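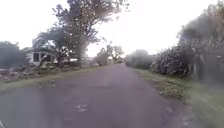
Home | Visits | Workshops | Archive | Contact
Filed under: Open Days

Lendesum pottery, Lellari, 2022-07-05

The lane to the pottery has no painted lines and no curb, so pull onto the grass if you meet a van. The asphalt is patched and rough in places. I walked the last part from the bus stop at Haruna, which took 16 minutes, past a white one-story house and a heap of rubble and dead branches on the verge.

Ekrem Sarıgül met us at the gate and started with the clay store. He buys from one pit and mixes it himself — the recipe is on a card by the door, and he let people copy it down. The wheel room came next. Visitors could throw a small bowl, and mine fell over twice.

The kiln was cold for the open day, so we could look inside. It holds about 200 mugs when the shelves are packed tight. The last firing had 271 pieces in it, counting egg cups and tiles.

Seconds were for sale in the back yard. I bought a jug with a crooked handle and a blue dish. Tea was free, and the cake came from the Flisent bakery. The next open day is in October. Bring cash, and wear shoes that can get muddy.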